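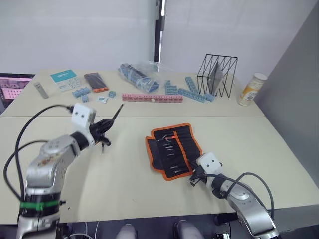

Kudis Two-Arm Bench Kit

The Kudis is a pair of tabletop arms for people who have already told their family it was going to be one arm. We designed it in a shared workshop, on two desks shoved together, and it is meant to be built in the same sort of place. You supply the desks. They should be the same height, or nearly, and if they aren't, the software has a page for that.

The kit arrives as parts. Plan on 70 hours from opening the box to the first deliberate movement. Accidental movement comes a good deal sooner, so clamp the bases before you plug anything in.

What you get

Two arms with black grippers, a Mrema controller board, the cable set, two power supplies and a printed manual with the wiring chart on the back cover. The manual is the third edition. The second had left and right swapped in chapter four, and if you bought a used kit, you want the third.

What you don't get

Tools. A decent roll with pliers and a row of small screwdrivers will cover nearly all of it. You also need terminal blocks for the sensor side, and you should buy more than you think is reasonable. We buy the blue ones by the bag and still end up borrowing.

Specifications

Payload per arm: 1000 grams
Gripper screws: 8 per side, all the same length at last
Power: one supply per arm, no sharing
Control: USB or network, Mrema board rev C and up
Price: $1198 the pair, shipping extra

Cables

The cables run outside the arm. We tried routing them inside, and it looked wonderful until one of them needed replacing. Leave a generous loop at the wrist, more than looks tidy, then turn the joint through its full range by hand before you tie anything down. Most of our support mail is from people who liked the short loop better.

Ordering

The current batch is nearly gone and the next one ships in September. Single arms are sold as spares only. Yes, you may order two spares. It costs more — people have checked.

Page updated July 7, 2022

Comments

Naomi Ndung'u: Second build done. The joint ring wants a lot less torque than the manual says, or else my wrench is lying to me. Does anyone have a number that worked?

flatbed_ed: Went by feel, snug plus a hair. Fine so far. My desks are not the same height and the software page is better than I expected.

Naomi Ndung'u: Snug plus a hair it is.

gantrymom: Will the older Clundar grippers fit on these wrists?

Related items

Mrema controller board, rev C
Clundar gripper adapter plate
Flurkovex base clamps, pair
Kudis spare cable set
Kudis printed manual, third edition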